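Category: Company news / Standards and safety
January 2, 2023, Winonano press office
Last updated: 2 January, 09:15

Winonano publishes working rules for two-arm robot benches

Winonano today released a set of working rules for benches where two robot arms share one tabletop. The rules were written with Skirkotmont and Rebelo and apply at all Winonano sites from today. They are free for other firms to use.

The text covers cable ties, gripper wear, labels on the arms and the distance to be kept between two grippers working on the same item. It draws on 1,306 bench checks and 3,357 fault notes, collected up to the end of November. Most of the notes concerned cables or worn gripper faces.

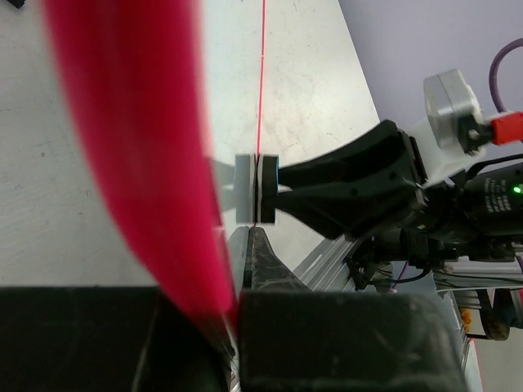 Rebelo said the section on gripper wear was overdue, and that it would have liked a fixed limit on hours of use as well. Winonano has left that limit to each site for now, as loads differ too much between benches.

Under the rules, arms that meet over one object must be run at reduced speed until the full task has been completed 700 times without a stop. Cables must be tied to the arm links and given enough slack at the wrist for a full turn. Items on the table, such as whiteboards and racks, are to be listed on the bench sheet before work starts.

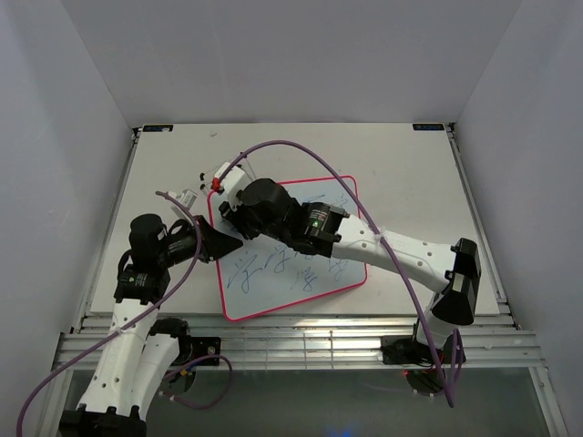 Each site must name one person per shift who may restart the arms after a stop. Restarts are written in the bench log, with the time and the cause. A bench with 2 unexplained stops in one shift is taken out of use until it has been checked.

Lodano will carry out the first outside review of the rules this year. Copies can be requested from the Winonano press office.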